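April, morning, packing bench

Second go at the yellow box and I'm really pleased with how the packing is coming along! Yesterday's plan (everything flat, biggest first) wasted a silly amount of space, so today I went for soft things at the far end and small packets towards the near corner. The bundles squash down beautifully and hold everything else up – much better than the crumpled paper we were using for the Ratier orders.

Weight before the last few packets went in: 2718 g. Limit on the Kapoor shelf is higher than that, so no worries there.

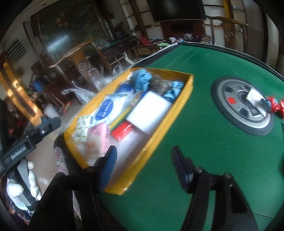

The white box is still the awkward one. It won't squash, it wants to sit at an angle, and whatever goes beside it has to be long and thin or soft. I tried it tight against the end wall first and lost the whole corner. Letting it lean is fine, I think, as long as the soft pack stays next to it.

Small packets are a joy, they go anywhere. Room left at the near corner, so I'd like to try one more layer there before we call it full.

To do:
Weigh again with the lid on
Try the same order of packing in the 504 and the 600 (the 600 is deeper, might need a third bundle)
More glossy yellow for the outside, we're down to the last roll from Fukeck
Wipe the green top before the afternoon lot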